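Cooperativa Lisow alarga entrega de fruta a 408 famílias

A cooperativa agrícola Lisow vai alargar em outubro a entrega de cabazes de fruta ao domicílio, que passa a abranger 408 famílias em três freguesias. Até agora, o serviço funcionava apenas na zona do mercado e chegava a quase 60 casas.

Os cabazes são preparados no armazém da Umach e seguem para os pontos de recolha a partir das 7h30. Quem preferir pode levantar a encomenda no local, até às 19h.
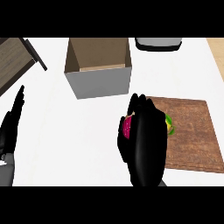

Segundo Yulan Dai, responsável pelas encomendas, a procura cresceu durante o verão e obrigou a rever as rotas. "Tínhamos pessoas em lista de espera desde a primavera -- e produtores com fruta por escoar", afirmou.

O alargamento custou 2000 euros, pagos em partes iguais pela cooperativa e pela distribuidora Lornetti. O preço do cabaz mantém-se para os atuais clientes até ao fim do ano.

Shayne Ashby, produtor de maçã e pera, diz que a venda direta já representa uma parte importante do rendimento da exploração. "Em anos de muito calibre pequeno, é o que nos safa", explicou.

As inscrições fazem-se ao balcão da cooperativa ou na mercearia Prasertsri.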